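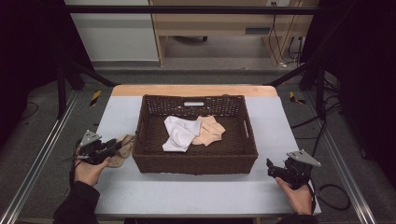 Figure 5. Two hand-held grippers at the table, with the basket in the center.

Workik Docs > Ostent Hand Grippers > Recording > Sock Task
Overview | Setup | Recording | Upload | Support
Last updated: January 2024

5.3 Recording a sock episode

Finish calibration (section 4) before you start. One set is 48 episodes.

1. Cover the tabletop with the pale sheet and pull it flat.
2. Place the basket in the middle of the table, open side up.
3. Put on dark sleeves that reach the wrist.
4. Pick up both grippers and open the jaws fully.
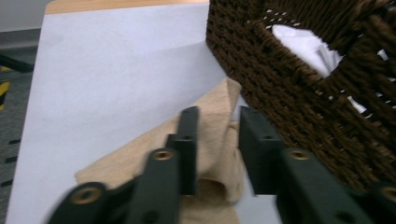

5. Start the episode in Auer. Wait for the tone before moving.
6. Close the jaws on a raised fold of the sock. Lift it straight up, carry it over the rim, and release it.

Note: Do not pinch the sock flat against the table. This wears the fingertips.
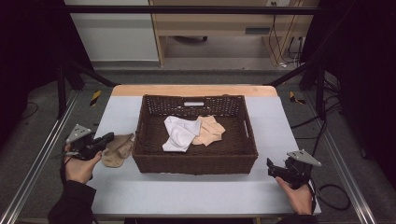 Figure 6. Two socks in the basket and a third on the table to its left.

7. Repeat for each sock. Use whichever hand is closer.
8. Hold both grippers still with the jaws open for two seconds, then stop the episode.

CAUTION: Keep your feet clear of the cables on the floor. A pulled cable ends the episode and the file cannot be recovered. 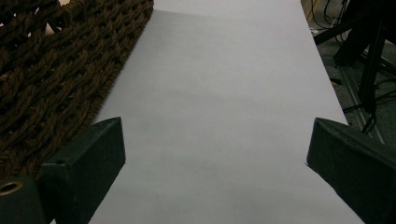 9. Play back both gripper views. Discard the episode if either one freezes or skips.
10. Change the starting positions of the socks and record again. Take a break after 21 episodes.

Send full sets to the Plestholm server the same day. For a rejected set, contact Amanuel Ambaye and give the set number.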